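No-knife food wrap in the blue citrus sleeve, bought from Stestora

I went through a whole winter fighting with a cardboard box of plastic wrap, the kind with the little metal teeth that bite you and leave the film in a wad. So in March I gave up and ordered one of these rolls from Stestora (listing number 398, if it's still up). It had 1,939 ratings when I looked, and I figured that many people couldn't all be wrong about leftovers!

My kitchen is small and mostly pale surfaces, so anything bright on the table gets noticed.

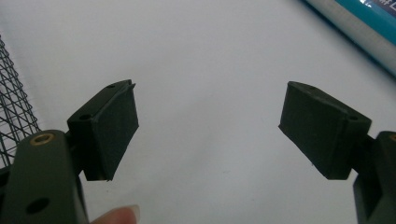 Anyway, the tearing. You pull out what you need, pinch it and give it a quick sideways tug. My first two tries were crooked, and then I got the hang of it. It clings really well to glass and ceramic (half a melon stayed covered from Thursday through the weekend, no drips) but it's only so-so on my old Bosero plastic tubs. I ended up putting a rubber band around the big one.

I do like the packaging, it's cheerful. The writing on mine is in Chinese, so don't expect English instructions, but how much instruction does wrap need? 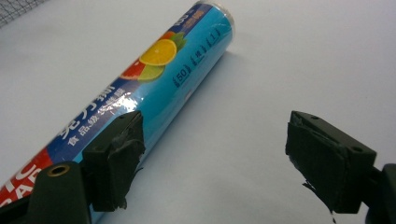

The roll in its sleeve: orange, lime and grapefruit slices, and the big white lettering that says it tears without a blade.

Gripes: there's no box, so it rolls right off the shelf if you let it. Mine lives in a drawer next to the foil now. And the loose end likes to stick itself back down, so fold a corner over before you put it away.

I'd give it four stars and I've already got 2 more in my cart.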